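Filed under: People & Work / Automation

Ask the kitchen lead at Clumdale what her mornings used to look like and she holds up her right wrist. "Tape," she says. "I had tape on it most days for 5 years. You lift a plate, you turn, you set it down, you do it again. By lunch I couldn't open a jar!"

Clumdale makes prepared dinners at a plant on the edge of Tetden, 106 people over 2 shifts, and on a busy day it sends out 3000 meals. It's a friendly, loud, slightly steamy place, and when I visited on 2/21/20 I got a hairnet, a cup of very strong coffee and a seat in the break room with three people whose jobs have changed a lot since September. They asked me to leave their names out, mostly so their cousins wouldn't tease them, and I was happy to agree.

September is when the first arm went in on the plating line. The company calls the project Godoy. The people on the line call it "the arm," or on bad days a few other things.

"The first week was awful," the kitchen lead says cheerfully. "It would stop if a plate came in crooked. We'd all been setting plates down crooked for years and never knew it."

What I hadn't expected is how much of the work happens away from the line. Upstairs, past the lockers, there's a small room where two people build and run tests on a computer before anything is tried with real food. One of them spent nine years as a line cook. He moved up here in the fall after a training course the company paid for, and he talks about it the way other people talk about a new baby.

"I thought they'd want somebody who could code," he says. "They had somebody who could code. What they didn't have was somebody who knows how a steak sits on a plate. It slides. It's heavier on one side. If you tilt the plate even a little, you've lost it." He grins. "So that's me. I'm the steak guy."

He does his tests in a simulated kitchen, a home-style one with navy cabinets and a marble island, and not in a copy of the plant floor. I asked why, and he said the team likes to get an arm working somewhere with a bit of everything in it before they narrow things down.

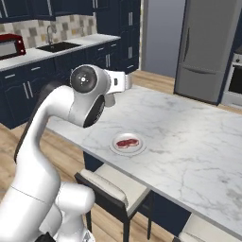
"You start simple," he goes on. "One plate, one piece of meat, nothing else near it. Then you move the plate. Then you put it closer to the edge, and then you start making its life hard. I can mess it up fifty different ways before breakfast and I don't have to mop anything."

His old station partner, who still works the line and joined us halfway through her break, rolled her eyes at this. "He used to complain about his feet all day," she said. "Now he complains about his chair."

She was the most doubtful of the three back in September, and she's still careful about what she'll give the arm credit for. It's good at lifting, she says, and it's good at doing the same thing at the end of a shift that it did at the start. It's no good at noticing. "A sauce smells a little off, a carrot's gone soft, I catch that. It would plate a shoe if you put a shoe there."

So her job now leans on noticing. She checks portions, tastes, pulls things that don't look right, and twice a week she goes upstairs and tells the test room what went wrong on the floor. She's paid for that time, a point she pushed for herself. "They wanted us to drop by on our breaks," she says. "I said no, if it's work it's work. And they changed it, I'll give them that."

Were people scared for their jobs? All three said yes right away. The company promised in writing that nobody on the plating line would be let go over Godoy, and so far that has held, though a couple of people who left for other reasons weren't replaced. The kitchen lead brought that up herself. She wants to see what the promise looks like when it comes up for renewal, and she wants the line workers in the room when it does.

A second arm is planned for the sister plant in Evuvside, and she's been asked to help set it up. Her list is already started: more time for training, a stop button on both sides of the line, and a week of slow running where no one gets yelled at for missing the daily number.

"And somebody from the line in the test room from the first day," the steak guy adds. "We did that late. We should've done it first."

The kitchen lead checked the clock then, and went to find her gloves. No tape on the wrist, I noticed. She's started bowling again, Evuvside plant versus Tetden plant, and she would like it in print that Tetden is ahead.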